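Home | Software | Docs | Downloads | Support | Contact

Draltunus 2: recording, cleanup and training sets for hand-held grippers

If you have ever spent an afternoon passing a gripper back and forth over a table and then spent the next three days working out which files belonged together, we wrote Draltunus with you in mind. It takes the recordings from your hand-held grippers and your head camera, lines them up on one clock, works out where each gripper was in space, and hands you a tidy set of episodes that a policy can learn from. We have used it every working day since January, and we still find ourselves adding little comforts to it.

Cloth and tissue get special care in this release. Thin, crumply things are hard on tracking software, because they fold over the fingers and hide the very spot you care about. The new grasp finder looks at the jaw opening and the wrist view together, and marks the start and end of each hold on the timeline. You can drag either mark if you disagree with it (we often do, by a few steps). 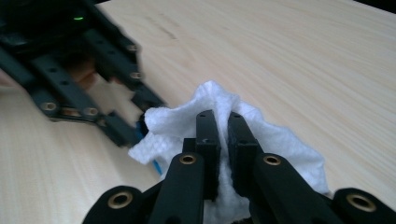
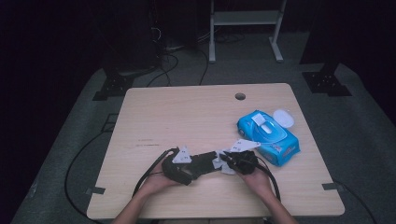 Marker tags are read from the head view and blended with each gripper's own motion estimate. When a tag turns away or a sleeve slides over it, Draltunus carries on from motion alone for up to 30 video frames, then paints that stretch orange so you can decide whether to keep it. Two-handed work is treated as one episode with two tracks, so a handover stays whole -- no more stitching left and right together by hand.

What you get in the box, so to speak:

Draltunus Recorder, for as many as four cameras at once
Draltunus Review, with the timeline, the grasp marks and a side-by-side player
Giltosley, our small planning viewer, which replays a recorded path on your own arm model and warns you about reach and joint limits before anything moves
Export to the Olivares format, or to plain folders of video and tables

A single workstation license is $205 a year and holds up to 2,000 episodes per project. Bigger projects are welcome, and the price is friendly, so please write to us at Gromton and tell us a bit about what you're building. Upgrades from version 1 are $29, and your old projects will open as they are -- though do let the timing check run once, as it takes a little while on long sessions.

Last updated Thu 29 May

Reader comments

benchside_k: Does the orange marking survive export? I want to drop those parts in my own script.

Gromton support: It does! Look for the "track_quality" column in each table, one value per frame and per hand.

pell_mor: Upgraded this morning and my old towel folding set opened fine. The grasp marks still come a touch early on very thin napkins, but dragging them is quick.

wrenfield: Would love a dark theme for Review, please.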